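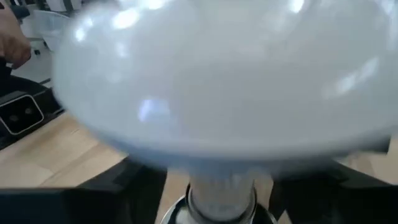

## Washing glass lamp shades and getting them back on

Glass and plastic shades pick up a film of kitchen grease and dust that a dry cloth only moves around. Allow 90 minutes for one lamp, most of it drying time.

### You need

- a plastic dishpan, or a sink lined with a towel
- dish soap, plain
- two soft cloths and a soft toothbrush
- white vinegar, if your water is hard
- masking tape and a pen

### Taking the shade off

1. Switch the lamp off, unplug it and let the bulb cool completely.
2. Take out the bulb.
3. Hold the shade with one hand and loosen the ring or screws with the other. Screws only need backing off a few turns — leave them in the collar.
4. Tape a label inside the shade if you are doing more than one. Shades that look the same often have slightly different necks.

A ring that won't turn is usually stuck with old grease. Wrap a rubber band around it for grip. Don't use pliers on a plastic ring.

### Washing

Fill the pan with 600 ml of lukewarm water for a small shade, more for a large one, and add a few drops of soap. Very hot water can crack old glass. Wash the inside first, then the outside, and use the toothbrush around the neck where the dust cakes. Rinse with lukewarm water. For chalky spots, wipe with equal parts vinegar and water, then rinse again.

Skip the vinegar on painted or gilded shades. Lumturie Dimitriou lost most of a gold band that way on a Tarnlow ceiling shade, and replacements are no longer made.

Stand the shade rim down on a dry towel. Turn it once.

### The base

Wipe metal parts with a barely damp cloth and dry them right away. Keep water out of the socket.

### Refitting

Set the shade in place and tighten the ring by hand until it stops, then back it off slightly. Glass needs room to expand as it warms. With three screws, tighten each a little at a time so the shade stays centered.

Put the bulb back, plug in and test.

Last edited 2/10/18 by Eleni Omerović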